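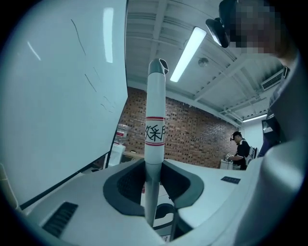
The big back workroom at the Soltard Building is open to the public for the whole day now, and if you've been waiting for a place in Clallport to spread out a project that won't fit on your kitchen table, this is very good news! The Clisach Workroom, as it's been called since spring, used to close to walk-ins at noon. Now the doors stay open until 9 p.m. The first thing most people will want to get their hands on is the giant whiteboard with the thin dark frame, big enough that a whole group can stand at it with markers and still have room left over for the person who always wants to draw an arrow to something.

Local > Around Town > Places

Search stories, places, events

Clisach Workroom stretches its day, and the back room has never looked better
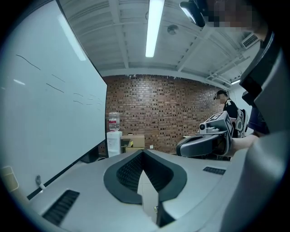
CLALLPORT, August — It's easy to walk past the Soltard Building without knowing there's anything behind the front counter. You go in off Nolte Street, past the mailboxes, down the hallway with the green linoleum, and then the ceiling opens up over your head and you're in it. The beams are all out in the open, painted white along with everything else up there, and the long fluorescent tubes make it bright enough to thread a needle. At the back is the brick wall, all rust and tan and dark brown, every brick a little different from the one beside it. People who remember the room when it was used for storage say the brick was hidden behind shelving for years, and what a waste that was!

The room measures 648 square feet, which sounds modest until you've stood in it. With so much happening overhead it feels like double that. The water dispenser stands against the brick, an easy walk from wherever you've set yourself up, and yes, you can fill your own bottle. Walk-ins asked for that more than anything else when the comment cards went out in the spring, ahead of better chairs and well ahead of a coffee machine. (The coffee machine is still being talked about. The bakery across Nolte Street is not in favor.)

Keeping the place open into the evening costs money, mostly for lights and for someone at the front counter, and a neighborhood grant of $4,000 is covering the difference through the winter. After that the building will look at the sign-in sheets and decide. So sign in when you go, even if you're only staying long enough to cut out a pattern or look over a set of plans. The sheet is on a clipboard at the counter, and it takes a few seconds.

The sheets already tell a nice story. The workroom has had 600 visits since it opened its doors, a number that made the people at the counter very happy when they added it up, and those came out of mornings only. Think what an evening will do! Plenty of folks around here don't get off work until five or six, and up to now the workroom may as well have been in another county as far as they were concerned.

What do people do in there? A little of everything. A quilting group has laid out a top on the floor, squares and all, and left with the whole thing pinned. High school kids have rehearsed a presentation on tidal mud, with diagrams, and got some friendly heckling from a couple who had come in to sort family photographs. Small businesses come in to test things, pack things and argue over things. The neighborhood garden club planned its entire fall bed on the whiteboard, beans to bulbs, and then had to come back the next morning when it was discovered that only one member had copied it down.

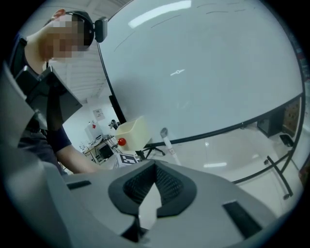

The board does hold on to its history a bit. Faint marker strokes from earlier sessions are still hanging around near the top, and there's a stray little gray scribble with a loop in it, over to the right of the middle, that could be the tail end of anything. The house rule is that you wipe down what you wrote before you leave, and please use the dry-erase markers from the counter. If you bring your own, check the cap first. Permanent marker will come off with enough patience, but it's a miserable way to spend an evening.

The other rules fit on one sheet by the door. Clean up after yourself. Take your scraps and your boxes home with you, or ask at the counter where they can go. Keep your things out of the walkway so other people can get through. You can hold a spot for up to three hours, and if the room is quiet when your time is up, just ask and you'll most likely be told to carry on. Groups can reserve ahead at the counter, though part of the room is always kept for people who wander in with a project under one arm.

A word about noise, which came up on a few of the comment cards. There's a lot of hard surface in there, brick and whiteboard and that high ceiling, so voices carry. Mornings have stayed fairly calm so far. Evenings are expected to be livelier, and the building is asking groups that plan on power tools or music to choose another spot. Sewing machines are fine. Laughing is fine too, and there has been a good deal of it on the mornings this paper stopped by.

There's no charge to use the workroom and you don't have to live in Clallport. The Soltard Building is on Nolte Street, with parking behind it and a bike rack beside the front steps. The back entrance has no steps at all; ring the bell and the counter will let you in. Hours are 8 a.m. to 9 p.m., and the lights go down ten minutes before closing, so give yourself time to pack up and wipe the board.

The garden club will be back first thing in the morning to work out its spring bed. The members say they're all bringing notebooks.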